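# Cable Clutter on Shared Study Tables

Project report, Fongchan Wongsuwan
20 February 2021

## Background

The Pawlak building has one shared study room on each floor. The tables were bought before most students brought two or three devices to campus, and the wall outlets are behind the bookshelves. Students solved this for themselves with extension cords and power strips, which now lie on the tables, under the chairs and across the walkway by the door.

My project looked at one question: where should a power strip go on a shared table so that people can use it without losing writing space? I worked in the second-floor room, which the timetable calls Ploltlow. The project was done for the Everyday Design course and had no budget apart from clips and tape.

## Method

I tried each position for two weeks and left a paper form on the table for comments. The positions were:

- loose on the tabletop
- clipped under the front edge
- clipped under the back edge, with the cable taped down the table leg

I also asked students to mark on an outline of the table where their laptop, notebook and drink were when they sat down. By the end I had 167 forms. I threw out 13 of them, mostly blank ones, plus a few where the writer had answered a different question (one was a long complaint about the heating, which I passed on to the building office).

The clips were Radon cable clips, the kind with an adhesive pad. The tape was Flovitz cloth tape. I chose both for the price.

## Results

The position under the front edge was the least popular. People bumped the strip with their knees, and two of the clips came off in the first week. Several forms said it was hard to find the sockets by feel. I moved the strip after nine days, so this position was tested for less time than the others.

Under the back edge worked well for students who stayed for a long time. They plugged in once and forgot about it. Students who stayed for a short time didn't like reaching over the table, and some of them used the wall outlet in the hallway instead.

Loose on the tabletop got the most mixed comments. Everyone could find it. The same students who said it was easy to use often said it was in the way, sometimes on the same form. On the outlines, notebooks were pushed toward the corners and drinks ended up closer to the laptops than in either of the other positions.

## Discussion

Placement on the tabletop matters more than I expected when I planned the project. I had treated "on the table" as one position, and the forms made it clear that there are several. A strip in the middle takes away far more usable space than one near the back, even though it covers the same area.
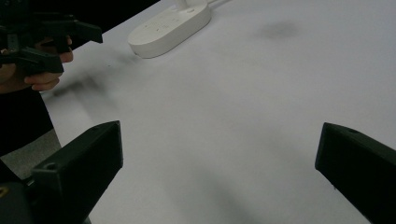

Color is a smaller point, but it came up in the comments. A few students wrote that they put a book down on the strip without noticing it. A white strip at an angle on a white tabletop, with a white cable running away from it, has very little to make it stand out, and in dim light the outline gets softer still. A strip of colored tape along the edge might be enough. I did not test this.

The angle should also be looked at. When the strip sits square to the table, people seem to treat it as part of the furniture and leave it alone. When it sits crooked they move it, and it travels toward whoever has the shortest charger.

## Limits

The room was quieter than usual during part of the test, and the forms only came from people who were willing to fill one out. I also could not check how long each person stayed, so "long" and "short" are their own words.

## Next steps

I would like to repeat the back-edge position in July, during the summer session, with screw-on clips in place of the adhesive ones. The building office has said that drilling into the underside of one table is fine if it is an old one. The forms and outlines are in the blue binder in the course office.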